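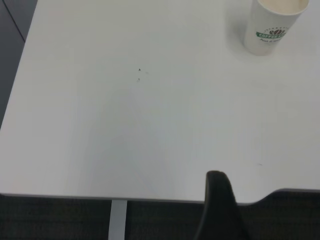
Irfan Wattimena wrote that before anyone told me what to plant between the corn rows, I should say what I had in the ground last year, and he was right, so I've edited this.

Cover crop between corn rows, too late?
Posted 09/08/2022 by clarnstead_dirt

13 acres of field corn outside Clarnstead, soybeans last year, silt loam that turns to pottery when it dries. I want something green under the corn before harvest. My neighbor says rye. My other neighbor says my first neighbor is an idiot. I have a hand-crank spreader and one good shoulder. Does seed thrown into standing corn ever come up, or am I feeding mice?

Irfan Wattimena
Thanks for the edit. Cereal rye, and go in once the lower leaves have browned enough to let some light down. Try to get it on ahead of rain. Broadcast seed comes up patchy, so bump the rate above what you'd drill. Check your herbicide label first for the rotation interval. I skipped that once and grew a very clean field of nothing.

McIver_Flats
rye

zarkell
Rye works but have a plan for killing it in spring, especially if you're going corn on corn. It ties up nitrogen and the corn sulks. I mix in oats, which die over winter without being asked. Crimson clover is nice if you get it on early. By November it's a donation to the geese. I did 7 acres by hand crank and have not lifted that arm above my ear since. The co-op in Sullis rents a high-clearance seeder, if you can get them to pick up the phone.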